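Thread on setting up for lunch in a small kitchen, because three people asked after Wednesday's post. 1/8

I keep one big brown mat on the white table and leave it there. It covers nearly the whole top. Crumbs go on the mat, the mat gets shaken out over the balcony, and the table stays clean. 2/8

Everything gets laid out before any food is made. Plates and bowls go down first, with gaps between them so you can get a hand in. The pan with the blue handle and glass lid goes to the back left, the cream toaster to the back right. 3/8
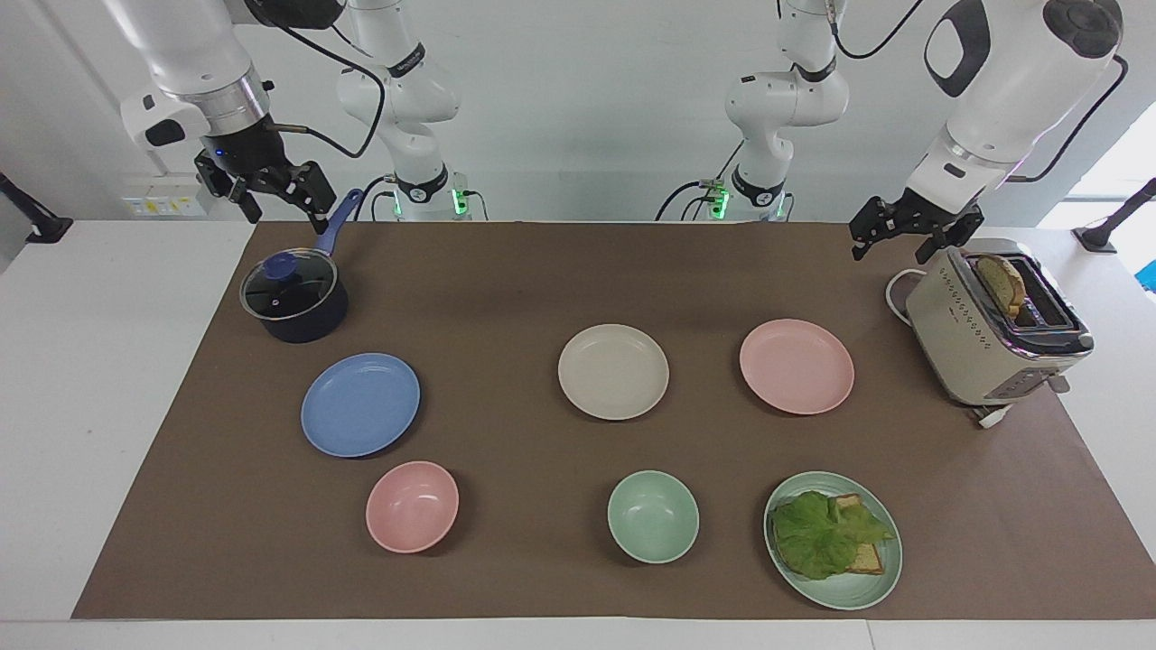 The toaster lives near the outlet in most kitchens I've had. In this one I gave up on that and bought an extension cord from Hikex. It cost less than moving the shelf. 4/8

On colors: none of my plates match and I stopped minding. I have cream, pink, periwinkle blue and pale green. Benjie Tolentino always takes the pink one, so at least that one is decided. The green plate and green bowl came from the Castonau outlet store in September. The rest is from all over. 5/8

Sandwiches are open-faced. One slice of toast, one big leaf of lettuce, then whatever is left in the fridge. I put the lettuce on while the toast is still warm. Lenni Savolainen says this makes it limp. It does a little. I like it that way. 6/8
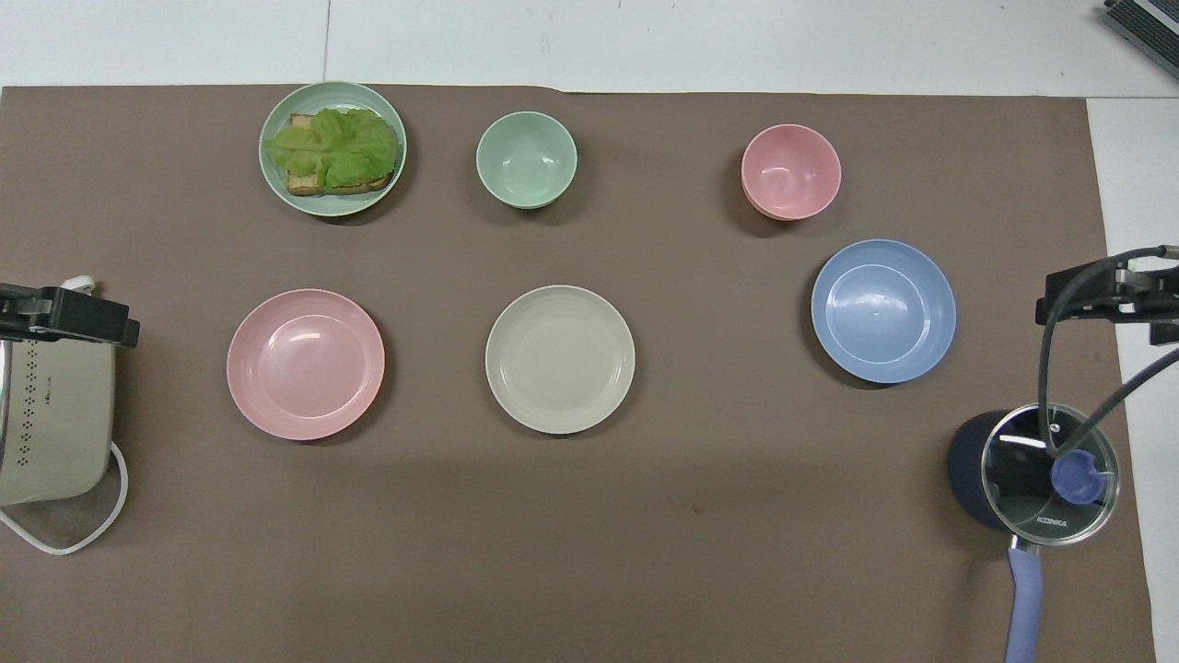
First sandwich on the green plate, the other plates still waiting.

Someone asked why the bowls come out when lunch is a sandwich. Soup, or sliced cucumber, or grapes if there are any. If nothing goes in them they go back in the cupboard and I have less to wash. 7/8

Washing up: plates first, then bowls, then the pan. The lid gets dried right away or the rim spots. I'll do a separate thread on the cupboard, which still needs a second shelf. Haris Kovačević has offered me one from his old place and I have to go measure it. 8/8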